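An Open Day Among the Bedspreads

I have wanted to see inside Pallura for years. I own two of their quilts, one of which has survived a dog, and when I heard they were opening the workshop and the show bedrooms to visitors in June I put my name down the same evening. The place is at the far end of the Delta estate, past the tile warehouse, and if you are coming by bus you should know that the stop is on the wrong side of a very busy road. Leave time for the crossing!

The doors opened at 10 a.m. and there was already a line. We were given a paper map, a sticker and a cup of very good coffee, and then left to wander in whatever order we liked. I went straight to the bedrooms, figuring everyone else would start with the sewing floor. That worked out nicely.

The bedrooms are where they try things out at home scale. A bedcover can look wonderful on a cutting table and then behave badly on a mattress, sliding off one side or bunching up at the corners, so there are beds to dress and undress and things to fold and put away on them. I loved it in there. You could touch everything, and I did. The pale pinkish-beige cover was my favorite of the whole day, soft and a little fuzzy, with dark stitching running over it in squares. I have always gone for white bedding and came out of that room wondering why.

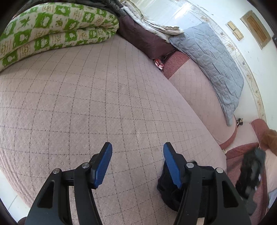
The pinkish-beige cover, with a folded green and white quilt on top.

I am a sucker for a green print, so that folded quilt got a lot of my attention as well. It has a patchwork pattern, bright green blocks next to white ones, with leafy or starry shapes on the white. Against the quiet color of the bed it really sang. A woman beside me said it reminded her of her grandmother's kitchen curtains, and then we got talking about curtains and I lost a good 20 minutes.

The other thing going on in the bedrooms was folding, and I had no idea I would find that so interesting. One of the leaflets was all about it. I fold the way my mother did, in half and in half again and then a hopeful pat, and my drawers look like it. The leaflet's advice is to spread the clothes out on a made bed, smooth them from the middle, bring the sleeves in and only then start making the bundle smaller. Dark clothes are good to practice with on a light cover, as the edges show up so well. I tried it with my own cardigan on a side table and got something close to a rectangle on the second go.

They are also very firm about doing it on top of the bedspread, with the bed properly made underneath. I usually dump the clean laundry on an unmade bed and then lose socks in it for a week, so fair enough.

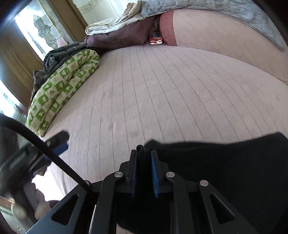 The sewing floor

Downstairs is bigger and a lot louder. The long machines had been running since early morning, and you could feel them through your shoes on the metal stairs. The oldest is called the Nilsuwan, after the firm that built it, and it can do up to 900 stitches a minute. I watched it stitch one line of a cover from end to end and would happily have stayed for the next ten.

Past the machines are the shelves of thread, 89 colors in all, arranged from almost white to almost black. There are more grays than I would have believed. We were allowed to pick a spool and have our initials stitched onto a scrap of cotton, and I chose a rusty orange that I now want on everything I own.

Lunch was soup and bread in the yard, and in the afternoon I went back up to the bedrooms for a second look, having been thinking about that folding leaflet all through the soup. It was quieter by then and I could take my time. Sweaters are the hard ones for me. They are thick, they spring back, and the ribbed parts roll up just when you think you have them flat.
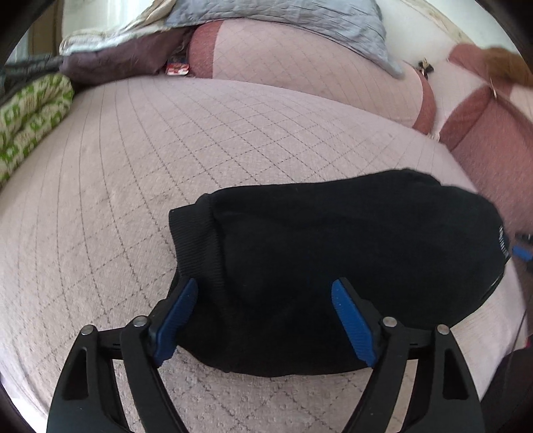

The leaflet says to stop worrying about sharp corners with thick knits and go for a soft, rounded bundle that holds together when you lift it. I have been doing mine that way all week and the shelf looks so much better! I also took home a Furkuvby pattern sheet from the shop (a small lap quilt, very simple squares) and a bag of offcuts, mostly greens, for obvious reasons.

A few practical things if you go next time. Entry was free, the shop takes cards, and the stairs to the sewing floor are steep, but there is an elevator behind the coffee counter. Wear flat shoes. The thread table got very crowded after lunch, so do that one before you eat.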